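Home | Kitchen | Workshop | Storage | Laundry | Search

Keeping small things on a tray

2019-12-09

A work surface gets messy from the small stuff first. Pens, tubes of glue, caps and loose screws roll behind something bigger and stay there. A shallow tray with a raised rim fixes most of it, and you may already own one.

Pick a plain white or other light color. Dark parts show up against it, and so does dirt, so you will know when to wash it. Two trays are enough for most benches: one for what you are using now, one for what has to go back to a drawer. Rounded corners wipe clean faster than square ones. 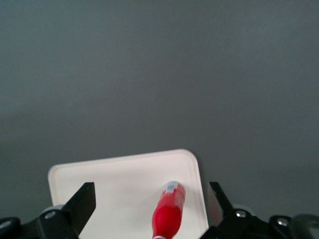
Keep the working tray nearly empty. Once things are piled on it you are back to digging. At the end of a job, tip everything onto a sheet of newspaper, sort it, and wipe the tray with a damp cloth and a drop of dish soap.

Ink marks on plastic usually lift with rubbing alcohol on a cotton pad. Test a corner first. For dried glue, lay a warm wet rag over the spot for a few minutes, then push it off with an old plastic card — a metal scraper leaves scratches that hold dirt. Baking soda paste works on general yellowing, but go easy on a glossy finish.

If the tray slides around, cut a piece of rubber shelf liner a little smaller than the base and set it underneath. Don't glue it down. You will want to rinse it now and then.

Store markers flat, caps pushed on until they click.

Related tips
Stopping drawers from sticking
100 uses for shelf liner
Getting labels off jars
Cleaning a cutting mat
What to keep under the sink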